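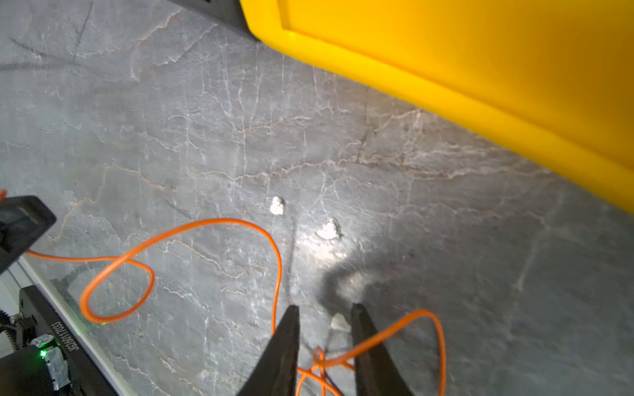 Histdale 小物仕分け台帳

はじめに

引き出しの底や作業台の隅に、いつのまにかたまっていく細かなものがあります。何かの付属品だったらしい白いケーブル、きつく巻いてあったはずなのにほどけて広がった橙色の線、植木鉢から出てきたのか誰かのポケットから出てきたのかわからない小石。捨てるには惜しいし、しまうには居場所がない、というものたちです。この台帳は、そうした小物をひとつずつ手に取って、どの箱に入れたか、なぜそこにしたのかを書きとめてきた記録です。もともとはHistdaleの共同作業室で、同じものを毎回ちがう場所にしまってしまうのをなんとかしたくて始めました。続けているうちに、分け方に迷った跡のほうがおもしろくなってきて、それならよそで片付けに悩んでいる方にも読んでもらおうと、読みやすい形に直しました。

書いたのはViera Mikušです。分類名はYaryna Didenkoと二人で考え、線材の見分け方はVratislav Koubekに教わりました。読みにくいところがあれば、たいてい私の文章のせいですので、遠慮なく知らせてください。

中身

台帳の本体は ledger.csv で、1044行あります。一行がひとつの小物、もしくは絡まっていて分けられないひとかたまりです。分類名は40あり、その一覧と短い説明は categories.csv に入っています。memo.txt は作業中の走り書きをほぼそのまま写したもので、誤字も残っていますし、お茶の話も出てきます。整理してしまうと迷った順番がわからなくなるので、あえて手を入れていません。

列の説明

id　通し番号です。途中に欠けがありますが、同じものを二度書いてしまった行を消した跡で、番号は詰めていません。
name　そのとき私たちが呼んでいた名前です。「白い細いの」のような頼りない書き方もあります。
category　分類名。categories.csv と対応しています。
color　見た目の色。赤みのある橙と黄みのある橙は区別せず、どちらも「橙」としています。
state　「まとまり」「ほどけ」「絡まり」「単体」のいずれか。線やケーブルでいちばん役に立つ列です。
box　最後に入れた箱。black、yellow、green、または none。
hesitation　迷いの度合い。0から5まで。5は、二人で話しても決まらず翌日に持ち越したものです。
note　自由記述。空欄も多いです。

箱のこと

箱は黒、黄、緑の三色を横にぴったり並べて使います。はじめは大きな収納ケースひとつに仕切りを入れていたのですが、仕切りを越えて線がはみ出してくるし、隣の区画の小石が線の輪の中に入りこむしで、あまり長続きしませんでした。色のちがう箱にしてからは、ラベルを読まなくても手が先に動いてくれるので、ずいぶん楽になりました。

黒の箱は、ケーブルと、ケーブルにつながる小さな機器。白いケーブルは黒い底の上だとよく目立つので、これは黒で正解だったと今でも思っています。機器とケーブルを離してしまうと、あとで組み合わせがわからなくなって悲しい思いをするため、連れ立っているものは一緒のままにしておきます。

緑の箱は、むき出しで使う細い線。橙や赤っぽいものが多く、放っておくと必ず絡まります。ほどいてから入れるのが理想ですが、理想どおりにできた日はあまりありません。絡まったままでも入れてよいことにして、state に「絡まり」と書いておけばよい、という取り決めにしました。この一行があるだけで気持ちがとても軽くなります。

黄の箱は、小石や粒もの、それから線でも機器でもないもの全部です。三つのなかで役割がいちばんゆるく、そのぶん hesitation の値が高い行もここに集まっています。
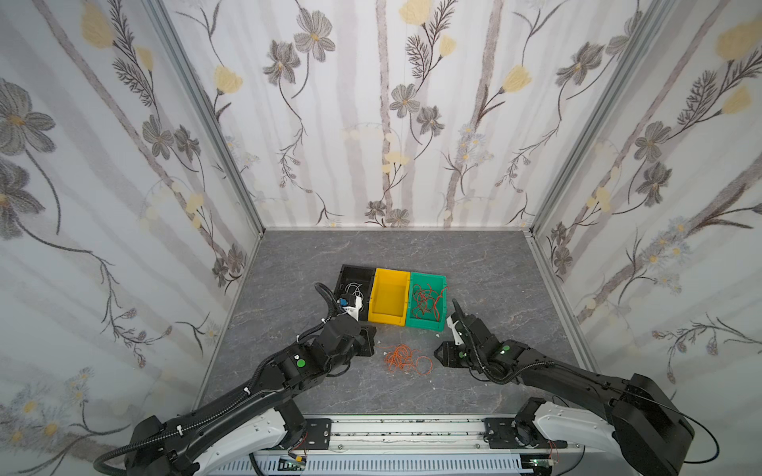
並べた三つの箱。左の黒に白いケーブルと小さな機器、中央の黄は空、右の緑に橙赤の細い線。手前の台の上にも橙の線がひとかたまり。

作業台と部屋

台の面は灰色の大理石模様で、白やクリーム色、錆色の筋が細かく走っています。見た目にはとても気に入っているのですが、白っぽい小石を置くと筋にまぎれて見落としやすいという弱点があります。小石を扱う日は、台の上をいちど斜めからのぞいてみてください。真上から見てわからなかった粒が、少し目の高さを変えるだけで見つかることがあります。

壁は花柄の壁紙です。灰色の大きな花に黄色い芯、ところどころに小さなひなぎく。片付けの部屋には少しにぎやかではないかという意見も出ましたが、Hiba Obeidatが「殺風景な部屋で石を拾うのはつまらない」と言ってくれて、そのまま決まりました。私もこの壁がとても好きです。

仕分けの手順

最初に、台の上のものを大きく広げます。重なっているとどこまでがひとつなのか見えません。

次に、線とケーブルから取りかかります。小石を先にすると、線を持ち上げたときに残りの小石がついてきて転がり、やり直しになります。これは私が何度もやりました。輪になった線は、端を引っぱらずに輪の下へ指を入れるようにして、かたまりごと持ち上げるのがこつです。端を引くと締まります。締まった線をほどくのは、それはもう気の長い仕事で、memo.txt の後半はほとんどその愚痴になっています。

小石は最後に、ひとつずつ。まとめてすくうほうが速いのはわかっているのですが、この台帳では一粒を一行として扱っているので、つまんで、見て、箱に入れて、書く、という順番を守っています。色や大きさが似ているものでも別の行です。

迷ったものは無理に決めず、box を none にして台の奥に寄せておきます。一日の終わりに none が2行ほど残るくらいなら、気にせず帰ってかまいません。

迷った例

短く切れた橙の線。もう使い道はなさそうでも、線は線なので緑へ。Yarynaは黄を推していて、この件ではしばらくもめました。

ケーブルの留め具だけが外れたもの。ケーブルが見つかれば黒、見つからなければ黄。note に「相手を探し中」と書いてある行がそれです。

小石に見えて小石ではなかったもの。乾いた接着剤のかたまりや、欠けたタイルの角などです。素材がはっきりしないときは name に「石のようなもの」と書き、はっきりした時点で直しました。直していない行もまだあるはずです。

平たい飾り石。Valentina Quirogaが持ち帰りたいと言うので、台帳には残して box を none にしています。

知っておいていただきたいこと

台帳に書かれた割合を、世の中の引き出し一般の様子だと思わないでください。うちの作業室には線材がとても多く、逆に文房具やねじはほとんど出てきません。ねじには昔から別の缶があって、そちらは台帳に入っていないのです。

state の付け方は、書いた人によって少しずれます。Vratislavは三か所以上で交差していれば「絡まり」、私は見てうんざりしたら「絡まり」でした。あとから基準をそろえようとしたものの、古い行は現物がほどかれてしまっていて確かめようがなく、そのままになっています。

color も部屋の明るさに左右されます。夕方に書いた行では、黄色いものが「琥珀」となっていることがあります。気づいたものは「黄」に直しましたが、note のほうには「琥珀」のまま残っています。

大きさと重さは測っていません。何度か聞かれたので書いておきますが、これから足す予定もありません。

使い方について

読むのも、写すのも、ご自分の部屋に合わせて分類名を変えるのもご自由にどうぞ。配布するときはこのREADMEを一緒に入れていただけるとうれしいです。分類名の一部は、以前つくった小さな一覧表Derkisから引き継いでいて、categories.csv の origin 列に Derkis とあるのがその印です。もうひとつ Bartoš という印もありますが、これは棚のほうの呼び名で、中身の分類とは関係がありません。紛らわしくてすみません。

表計算ソフトで開くときは、文字コードをUTF-8にしてください。Bartošの最後の字が化けていたら、だいたいそこが原因です。

更新の記録

2026年8月6日　箱の色と役割の説明を書き直しました。黄の箱の説明が以前の版では短すぎて、何でも入れてよい箱だと受け取られていたためです（まあ、半分くらいはそうなのですが）。hesitation の説明も足しました。

次は11月に、none のまま残っている行をもう一度みんなで見直すつもりです。「相手を探し中」の留め具に相手が見つかったら、その行も直します。

連絡先

誤りの指摘や、うちではこう分けているというお話は、作業室の連絡帳か、このフォルダの letters に短い文を置いてください。返事はVieraかYarynaが書きます。線のほどき方についての長いお手紙は、とくに歓迎します。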